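Bistetti: uma conversa demorada com quem fez o jogo de quebra-cabeças mais tranquilo do ano
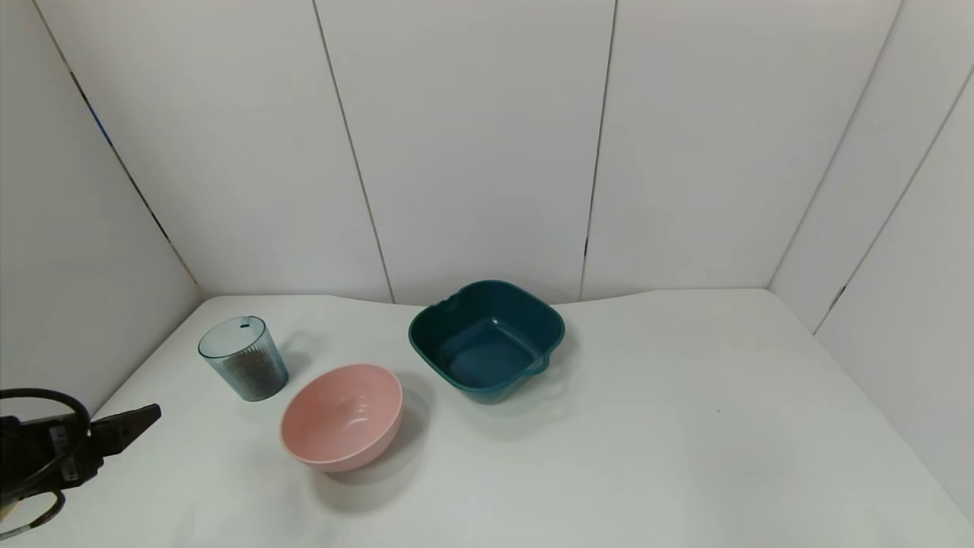

Movesus | Equipe de Narrativa e Projeto de Fases

Quem já abriu Bistetti no celular, numa noite de sono difícil, sabe que o jogo não tem pressa nenhuma. Começa numa vila à beira d'água chamada Grolholm, com um sino tocando longe, e deixa a gente andar por ali até encontrar sozinho a primeira porta trancada. Foi por essa porta que começou a nossa conversa com a roteirista principal da Movesus, feita por chamada de vídeo e esticada bem além do combinado (a culpa foi minha, que não parava de perguntar).

"A porta foi a última coisa que ficou pronta", ela conta, rindo. "A gente tinha o jogo inteiro e não tinha começo. Testamos um tutorial com setas, depois um velhinho que explicava tudo, e eu mesma pulava o velhinho! Aí tiramos os dois e deixamos só a porta e a chave debaixo do vaso."

O jogo foi lançado com 44 fases, mas o caderno da equipe chegou a ter 638 ideias de enigmas, muitas delas rabiscadas de madrugada. Pergunto o que acontece com as que ficam de fora. "Algumas voltam disfarçadas. O enigma das marés era para ser de relógios, imagina. Outras eram ruins mesmo, e eu tenho carinho por elas assim mesmo."

Os fãs vão querer saber de Khổng, o barqueiro que atravessa o jogador de uma margem a outra e que quase não fala. No primeiro roteiro ele falava pelos cotovelos. "Ele contava a vida toda, o casamento, o barco, a dor nas costas. Eram páginas e páginas. Quando gravamos um trecho para ouvir, percebi que a travessia ficava mais bonita com o barulho do remo. Ficaram 3 frases dele, e tem gente que me escreve citando as três."

Eu confesso que empaquei na fase do farol e que passei um domingo inteiro girando os espelhos para o lado errado. Ela não se comove muito. "Todo mundo gira para o lado errado! O sistema de dicas existe para isso, pode usar sem vergonha. Cada dica custa moedas, você começa com 1000, e quem joga com calma termina com sobra." Eu não terminei com sobra – e disse isso a ela, que prometeu guardar segredo.

A trilha, toda em piano e acordeão, também rendeu conversa. A primeira versão era mais agitada, com percussão, e os testadores resolviam as fases correndo. Com a música lenta, passaram a olhar os quadros na parede e a ler as cartas na gaveta, e a equipe acabou escrevendo mais cartas por causa disso.

E o que vem agora? Um capítulo extra, passado no inverno, do outro lado da baía de Grolholm. Ela não quis dar data. Disse apenas que Khổng estará lá, com o mesmo barco e um casaco mais grosso, e que dessa vez ele talvez responda quando o jogador der bom-dia.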